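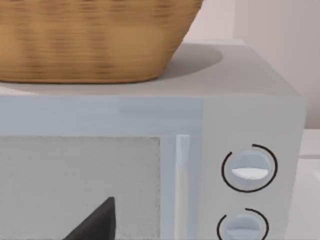
5. Setting up the water softener

5.1 Before you start
Turn off the mains stop tap and open the lowest cold tap in the house until the flow stops. The Trutance softener must stand upright on a level floor, within reach of a drain.

Caution: Do not connect the unit to a hot water pipe.

5.2 Connecting the valve
1. Push the inlet hose on to the port marked IN and tighten by hand.
2. Fit the outlet hose to the port marked OUT.
3. Run the drain hose to the waste pipe and leave an air gap.
4. Open the stop tap slowly and check each joint for drips.
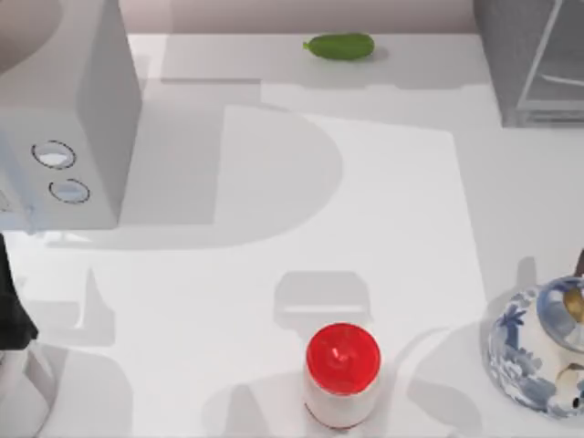 Fig. 8. Worktop with cucumber near the wall.

5.3 Setting the hardness
1. Hold MENU until the display flashes.
2. Enter the hardness figure from your water supplier.
3. Set the litres between washes. The factory setting is 1,000; the highest is 3,000.
4. Press MENU once to save.

Note: The display counts down from the saved figure. A reading such as 2,492 is the number of litres left.
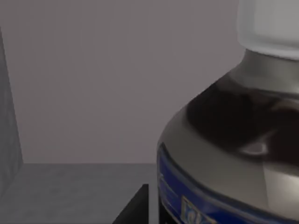

Gwilliam reports that the count went back to the factory setting after a power cut, and that saving it a second time cured the fault. If this happens, repeat 5.3 and check the backup battery (part 57).

5.4 First wash
1. Fill the salt bin to the line. Use tablet salt only.
2. Hold WASH until the motor starts.
3. Do not draw water until the display shows READY.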